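Home » Tips » Kitchen Corners » The Shared Kitchen by the Window

Making a kitchen corner work in a room full of desks

By Ornella Mazza

I love a kitchen corner! Give me a sunny window, a plug socket and somewhere to fill a glass, and I'm happy for the whole working day. But when a corner is shared, it goes downhill fast, and most of the fixes cost nothing except ten minutes in the afternoon. These are the ones I keep coming back to (I first wrote them up for our studio in Plostevham, and they've been stuck inside a cupboard door ever since).

1. Give the windowsill a job

A sill right behind the appliances is the handiest shelf you have, and it fills up like magic. Flasks, small bottles, a folded cloth, little cups, a stray clothes hanger. Pick what belongs there and find a home for everything else. Cups go at one end, the cloth stays folded in the middle, and anything that hasn't moved since February goes home with its owner. Wipe the ledge while it's clear. So satisfying!

2. Leave room to pull things open

Anything with a drawer, a rack or a door needs clear floor in front of it. Stand where you'd stand to use it, pull it all the way out, and see what your heels bump into. Office chairs are the usual trouble, they roll over to the water dispenser and stay there. Push them back under the desks at lunchtime. A light stool is much easier to live with, you can shift it with one foot.

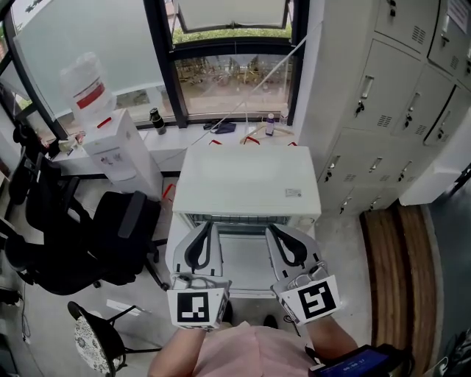
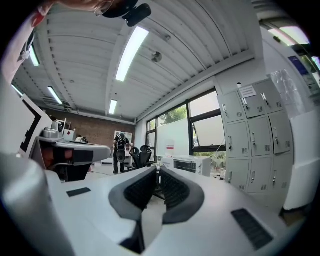
3. Put the microwave where the light is

By a window is lovely if you can manage it. You'll spot splashes in daylight that you'd never notice under a ceiling tube, and you can crack the window open after somebody's fish pie. Check the manual for how much space yours wants around it, and keep paper and cloths off the top. For dried-on splatter, heat a bowl of water with a slice of lemon until it steams, leave the door shut for 7 minutes, then wipe. Works every time for me.

4. Wash the racks by themselves

Lift out any wire rack that's made to come out and give it its own bath of hot soapy water. An old toothbrush gets into the joins beautifully. Dry it properly before it goes back, standing on a towel if you've got one to spare.

5. Lockers for the private stash

If your room has lockers, use them for tea, snacks and the good mug! Shared surfaces stay clearer, and the label on your oat cookies can be a bit less stern.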